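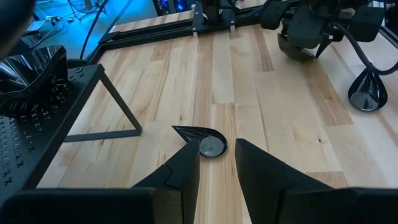

Zoriana Koval, contributing writer
October

The first edition of Cendo had a 12-page rulebook, and most people who bought it played it wrong. The scoring rule sat in a footnote on page 9. Players who missed it found the game flat, said so online and moved on.

Rodrigo Paiva played it wrong for 2 years. He runs a weekly evening at Caldeira, a game cafe in Caluddale, and he had taught his version to a lot of customers before one of them pointed to the footnote.

"I went home and rewrote the whole thing that night," he says. "Setup first, then a turn, then how it ends. Same rules, different order."

He posted the rewrite for free. It has been downloaded 680 times, which is a lot for a game that was never widely sold.

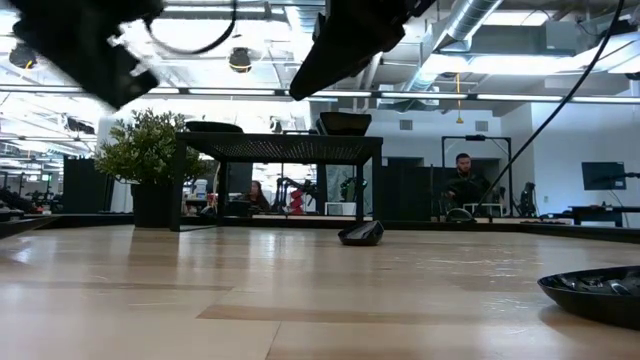
Pale wood under the lights at Caldeira.

Rewrites like his are common now, and publishers are split on them. Some ask for them to be taken down. Flonorari, the small company behind Cendo, asked Paiva for permission to use his. The second edition keeps nearly all of his wording – he was paid a flat fee and is named on the back cover. 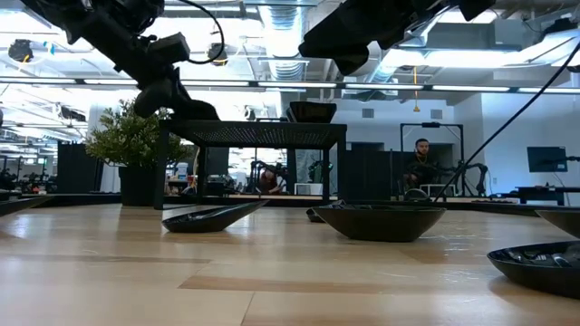 The harder job is the questions. Paiva keeps a list of every one he has been asked at the table, and it stands at 151. Many are about ties. A few come from people who skipped the setup page and want to know why they have no cards.

He would like publishers to test the rulebook on strangers, with the designer out of the room. Flonorari has agreed to try that with its next game.

Comments (3)

meeplemarg: We missed the footnote too. Sold our copy the same month. Annoyed now.

t_hollis: Is the list of questions posted anywhere? Ties come up every time we play.

Dunstan: Prefer the old rulebook. The examples were better.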